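3. Signal conditioning and display of the process inputs

3.1 Sensor inputs

The test line at Edholm uses panel-mounted indicators to read temperature, steam pressure and load. Each indicator takes one input from the field and passes it on to the plant controller as a 4 to 20 mA signal. The earlier layout sent thermocouple wires straight back to the controller cabinet, and the long cable runs picked up noise from the motor drives. In the present layout the indicators sit in a small enclosure next to the steam section, and only the current loops travel the full distance.

Temperature is measured with type K thermocouples in the steam space and with a three-wire resistance sensor in the supply line. The resistance sensor is slower but holds its calibration better, so it was used as the reference for the others. Pressure comes from a two-wire transmitter powered by the indicator. Load is taken from a strain gauge bridge under the support frame. The bridge output is small, and the indicator for this channel was bought with its own excitation supply so that the bridge and the amplifier would drift together.

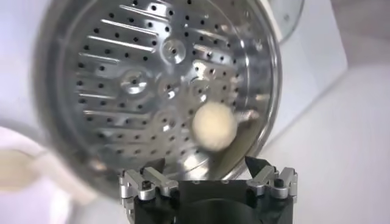
All channels were wired with shielded twisted pair. The shields were grounded at the enclosure end only. During commissioning one shield was found grounded at both ends, on the pressure channel, and the reading shifted by several counts whenever the conveyor drive started. Lifting the ground at the sensor end removed the shift. No other wiring changes were made after that date (4/21/22).

3.2 Scaling and filtering

Each indicator was scaled with two points. For the temperature channels these were an ice bath and a dry block set to 125 °C. The dry block was left to settle for 90 minutes before the upper point was stored. For the pressure channel the two points came from a dead-weight tester, and for the load channel from an empty frame and a set of known masses.

The indicators offer a digital filter with an adjustable time constant and a band setting. Inside the band the filter acts fully, and outside it the reading is allowed to jump to the new value. We set the band wide enough to cover normal noise but narrow enough that a door opening would still show at once. The Yammine units store both values in nonvolatile memory. The older Rokent unit, kept on the load channel, has only a fixed filter, and its output was averaged in the controller instead.

Averaging in the controller adds a delay that the other channels do not have. To keep the records lined up, the same delay was added to the temperature and pressure values before they were logged. This is a simple method and it costs a little response time, but it avoids having to shift the data afterward. Alarms were taken ahead of the delay and so were not affected by it.

3.3 Alarm outputs

Two relay outputs were used on each temperature indicator. The first is a high alarm that closes the steam valve. The second is a low alarm that only lights a lamp on the operator panel. Both have hysteresis, and the high alarm latches until it is reset by hand. In the first trials the low alarm was also set to latch, which led to many resets during warm-up, and this was changed to automatic reset in July.

The relays switch 24 V DC to interposing relays in the main cabinet. Direct switching of the valve coil was tried and dropped. The coil current was within the contact rating, but the inductive kick when the contact opened was enough to make the display flicker - and on one occasion to restart the indicator. A diode across the coil helped, and the interposing relay cured the problem fully.
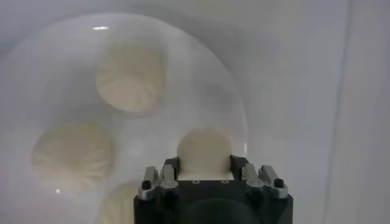

Figure 4. Steamed dumplings on a white plate, one held by the gripper.

3.4 Communication with the controller

Besides the current loops, each indicator has a plug-in serial card. The cards share one RS-485 line and are polled in turn by the controller. The serial values were used for logging and the current loops for control. Keeping the two paths apart meant that a fault on the serial line could not disturb the steam valve. It also gave a check on the analog outputs, as the two readings for a channel should agree to within the resolution of the controller input card.

In most records they did agree. The exception was the supply line channel, where the current loop read slightly high at the top of the range. The cause was the analog output scaling in the indicator, which had been left at the factory setting after a card was replaced at the Fandunwood workshop. The output was scaled again with a loop calibrator and the affected records were corrected using the serial values. Records in which the serial value was missing were left out of the results in Section 4.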